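How to wash a felt or plush toy by hand

Most small stuffed toys can be cleaned at a sink in 2 steps, a spot clean and then a short soak. Check the care tag first. If it says surface wash only, stop after the spot clean.

Clear a table and wipe it down. Mix a teaspoon of mild dish soap into a bowl of cool water and whip it until you have foam on top.

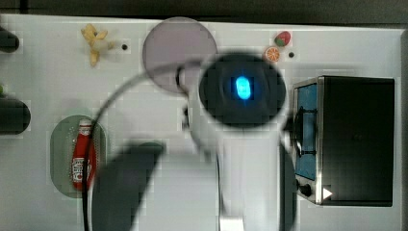 Pick up only the foam with a soft toothbrush and work it into the stains in small circles. Test the color on the back first - red and navy felt are the most likely to bleed. Wipe the soap off with a damp white cloth.

We use cookies to improve your experience. By continuing to browse this site you accept our cookie policy.

For the soak, put the toy in a mesh bag and press it under cool water for five minutes. Don't wring it. Change the water until it stays clear, then roll the toy in a towel and lean on it.

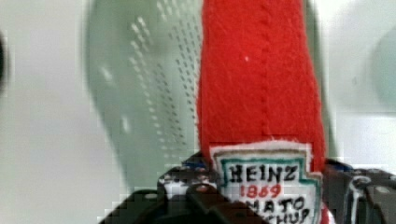 Dry it on a rack near an open window and turn it every few hours. Thick stuffing can take two days. Felt patches should be pressed flat with your fingers while they are still damp, or the corners will curl.

Once the toy is dry, brush the surface lightly and go over it with a lint roller. Loose seams can be closed with a ladder stitch in matching thread.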